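Hand grippers and the bagging benches – your questions

Last updated August. Questions came in at the Friday briefing and through the box by the lockers. Thanks to Mayu Nomura for typing them up. If yours is missing, ask your shift lead or put another slip in.

Which benches are affected?
Bagging and liner benches at the Clestomville site only. Riviere stays as it is for now. Goods-in, labels and the loading bay carry on as normal.

What are we being asked to do?
Two things. Do the usual job, but with the hand-held gripper instead of your fingers, for part of the shift. The camera on the gripper records each go. Those recordings are used to teach the bench arms how to open, fill and fold a bag.

How long is a gripper turn?
40 minutes, then swap. No double turns, even if your mate is off. Tell Sotiris Theodorakopoulos if you're asked to do one.

Do I have to?
No. It's a sign-up sheet. Not signing won't count against you at review – that's in writing from Eftychia Mitsotakis-Vlachou, copy on the board.

Is it extra pay?
Same rate as your normal bench. Targets are switched off while you're on the gripper, so a slow turn won't touch your bonus.

Why start with bags? Boxes would be easier.
They would, and the box line already has its machine. Bags are where the wrist strain comes from, and where we lose most time. Thin film never sits the same way twice so the arms need a lot of goes to learn from.

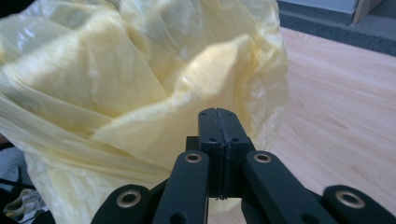 Yellow bag, open beside the work surface, gripper jaws closed.

How do I hold the thing?
Loose grip, elbow in. Close the jaws fully before you move off to the next bag. If the film sticks, stop and free it by hand with the trigger released. Don't yank. Kyriaki Spanos runs a practice slot before each shift, 2 people at a time.

I tore one. Do I start again?
No, carry on. Torn bags go in the scrap bin as always, and mark the sheet. Bad goes are useful too.

Does the camera film me?
It points down at the jaws, so mostly bench and bag. Hands, sleeves or shoes might get in. No sound is recorded. If you think your face or badge was caught, say so before the end of the shift and that clip gets wiped.

Can managers use the clips to check how fast I am?
No. Clips are stored by bench number, not by name. Agreed with the reps.

How many clips do they need?
331 for the first round. We've got 131 so far.

Will the arms take our jobs?
Fair question, most asked. No redundancies are planned on bagging. When the first arms arrive, one person will look after a pair of benches – loading rolls, clearing jams, checking seals. Some bench posts will turn into that job and some people will be offered moves to packing or goods-in. Hours stay the same. We don't know yet how it looks after the first year and won't pretend to.

Will there be training for the new role?
Yes, paid and in work time. Bomell are supplying the arms and will run it on site. Places go to current bagging staff first.

I'm left-handed, does the gripper work for me?
Yes. The trigger is the same either side. Ask for the longer strap.

What about Unitz?
They supply the bag rolls, nothing else. No change ther.

Who do I talk to?
Gripper faults and swaps: Sotiris. Practice: Kyriaki. Pay, contracts, moves: Eftychia. Anything you'd sooner not raise with a manager: Adalberto Guerra, staff rep, in the canteen at first break.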